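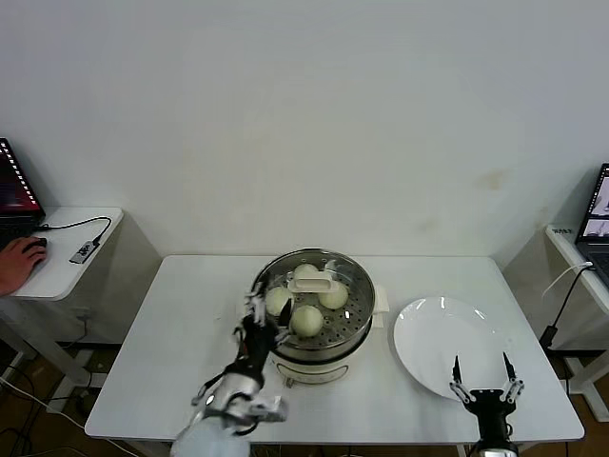 Filed under: Kitchen Tips > Small Commercial Kitchens
Reading time: 5 min

Steaming and Plating Buns with a Two-Arm Cell: Setup Notes for Kitchen Staff

These tips cover the bun station at Bilis, a canteen kitchen that serves breakfast and a staff lunch. The station uses a countertop electric steamer with a perforated tray, one plate position, and two arms with different end tools. A multi-fingered hand works on the steamer side. A two-finger parallel gripper works on the plate side. Most of the tips concern the work that stays with people, as that work has changed more than we planned for.

Loading the tray

Load four buns per tray: one left, one right, one front, one back. The tray handle stands up in the middle and hides part of the back bun from above, so turn the handle edge-on to the camera before the program starts. Korkor Odoi found this in the first week. Before that, the back bun was missed more often than the other three combined.

Leave a finger's width between buns. Dough expands in the steam, and buns that touch will tear at the contact point when one is lifted. Hand cooks correct for this without thinking. The arm pulls straight up and takes a strip of skin off the neighbor.

Do not oil the tops. Brush the tray lightly, or cut a square of parchment for each bun. Punch holes in the parchment so that steam still comes through. Trim the squares small enough that no corner sticks out, as a loose corner reads as part of the bun.

Steaming and resting

Steam for 11 minutes at full power, switch off, and leave the lid on for 2 minutes more. Lifting the lid early drops the temperature quickly and wrinkles the skin. Wipe the inside of the lid between batches. Water that drips back on the buns leaves shiny patches, and the fingertips slide on them.

The lid comes off by hand. Tilt it away from you and away from the arms, let the steam clear, and set the lid on the rack at the back counter. Do not lay it on the work table.

Placing the equipment

Put the steamer at the center of the table and the plate to its right, near enough that the transfer is short. The side handle of the pot sticks out past the rim, so check that it does not sit in the path to the plate. Mark the position of the base with four short pieces of tape. Velimir Georgiev checks the marks at the start of each shift and again after the table has been wiped down, which is when the base usually gets pushed.

Use a plain plate with a wide rim. Glossy plates are acceptable under soft light but cause trouble under a spot lamp, where the highlights can be taken for the plate edge. If plates have to be glossy, turn the lamp toward the wall.

Keep laptops on side tables, never on the work table. Steam and keyboards do not mix, and the person running the program needs a mouse surface that stays dry. Route cables down the side of the table and off the walkway. A cable bundle on the floor is the first thing to fix before any shift with more than one person in the station.

Cleaning

1. Stop the program and wait for both arms to park.
2. Unplug the steamer and let the water cool.
3. Lift out the tray and soak it. Dried dough in the small holes comes out with a bottle brush.
4. Wipe fingertip pads with a damp cloth and mild soap. No solvent, no abrasive pad.
5. Wipe the narrow gripper fingers from base to tip, and look for starch at the joints.
6. Descale the steamer base with white vinegar and water, equal parts, when a white ring shows.

Starch is the main cause of poor grip. It builds up as a thin film and is easy to miss. Run a dry thumb over each pad — if it squeaks, wash it again.

What changed for the people

Before the cell, one cook stood at the steamer for the whole breakfast period. Output on a full morning was 400 buns, and the job was hot, repetitive, and hard on the wrists. Snežana Kelmendi did it for six years and kept a jar of burn cream on the shelf. She now sets up trays, checks dough, and decides when a batch should be held back. Her hours are the same.

Some of the change is less welcome. Watching a machine is tiring in a different way, and the staff asked for shorter turns at the laptop. We settled on 36 minutes, then a swap with whoever is shaping dough. Stavros Đorđević objected that the swap breaks up the shaping work, and he has a point. On heavy mornings the shapers now stay put and the monitoring turn goes to the dish area.

Judgment about the dough has stayed with the cooks. The arms will plate an underproofed bun as readily as a good one. Press one bun per batch with a fingertip before it goes on the tray: the dent should fill back slowly. If it springs back at once, give the batch more time.

Keep a paper log next to the station, with columns for batch, dropped, torn, and who was on. Write the reason in plain words. "Stuck to parchment" is useful. "Error" is not. The log from December showed that most of the torn buns came from trays loaded in a hurry after the delivery, and the delivery was moved to 5:30 a.m.

New staff should plate two full batches by hand with tongs before they run the program. They learn how soft a bun is straight out of the steam, and they will need the tongs anyway on mornings when the cell is down. The tongs hang on the hook to the left of the sink.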